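Filed under: Tech, Sport

The Tratard match-day application was released to supporters in October, ahead of the handball season at Mernport. I have used it at every home fixture since then, and I set out my observations for readers who are considering whether to install it, or who have been told by their own club that something similar is on the way.

By way of background, Tratard replaces three separate arrangements: the paper ticket, the printed programme and the text message service that used to announce changes to throw-off times. The application is free of charge. It requires an account, which may be created with an email address alone, although a telephone number is needed if tickets are to be passed to another person.

Registration took me eight minutes, most of which was spent waiting for a confirmation email. Season ticket holders are asked for the reference number printed on last year's card. Those who no longer have the card must write to the ticket office, and I am told by Chibuzor Nwankwo, who sits two rows behind me, that his reply came the following Tuesday. 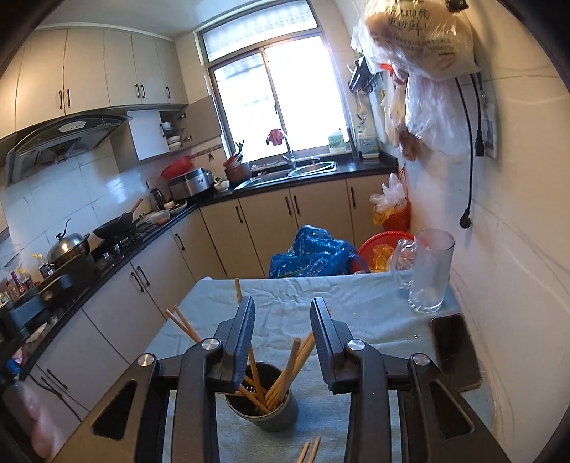
The home screen shows the next fixture, the ticket and a short list of club notices. I would draw particular attention to the notices, as they are the only place in which changes to entrance arrangements are published. When the north doors were closed for the Destby match, the notice was posted in the early afternoon, but no alert was sent. Supporters who had not opened the application walked to the wrong side of the building and were then redirected along the car park.

Ticket scanning at the Kohlhase hall has been satisfactory. The hall holds 1,038 for handball, and the attendance for the Destby match was given as 1,000, so the system has been tested under reasonable pressure. The ticket is stored on the telephone and can be displayed without a connection, provided that the application has been opened once on the day. This condition appears on the help page and nowhere else. I would recommend that it be printed on the ticket itself.

The live match section is the part that will be of most interest to regular followers. It offers a running score, a list of scorers, suspensions and goalkeeper saves. During the first two fixtures the score was often a full attack behind play, and on one occasion a goal by Aatos Nurmi was credited to the visiting side until the interval. The most recent update has improved matters considerably. Scores now arrive promptly, and a correction is marked with a small symbol so that the reader knows an entry has been changed.

I remain less satisfied with the statistics. A save percentage is given for each goalkeeper, but shots that miss the target appear to be counted in some matches and left out in others. Makis Balaskas, who kept score by hand for many years and still brings his notebook, compared his own sheet with the published one after the Destby fixture. The two agreed on goals and suspensions and differed on almost everything else. I have written to the developers on this point and have received an acknowledgement.

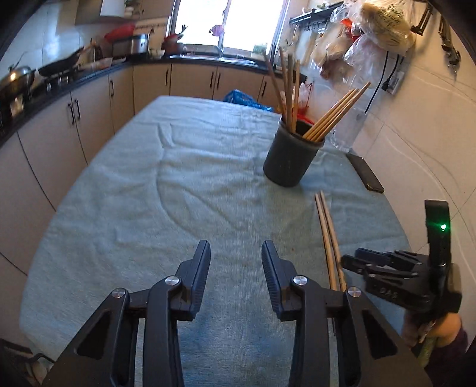
*Photograph: Romain Chauvin*

Battery use deserves a separate mention. With the live section open throughout, my telephone lost close to half its charge over the course of a match. Turning off the animated court diagram, under Settings and then Display, made a clear difference. The setting returns to its original position after each update and must be changed again.

On the matter of accessibility, the position is mixed. Text can be enlarged, and the score is read aloud correctly by the screen reader on my device. The seating plan cannot be read in this way at all. Geum-ok Um, who books for a group with several wheelchair users, continues to do so by telephone and informs me that the staff have been most helpful. The telephone line should be kept open for as long as the plan remains in its present form.

Supporters may also wish to know what is done with their information. The privacy page states that location is used only to show the nearest entrance. Permission may be refused, and I have refused it without any loss of function. Marketing messages are switched on at registration and may be switched off under Account.

The club has said that 800 supporters had registered by the end of the first month. Paper tickets will continue to be sold at the door for the remainder of this season — cash and card are both accepted — and no decision has been published for the next one.

I shall add a note to this page when the developers reply on the question of saves. Readers who have used Tratard with an older telephone are invited to leave their findings in the comments, stating the model and whether the ticket opened without a connection.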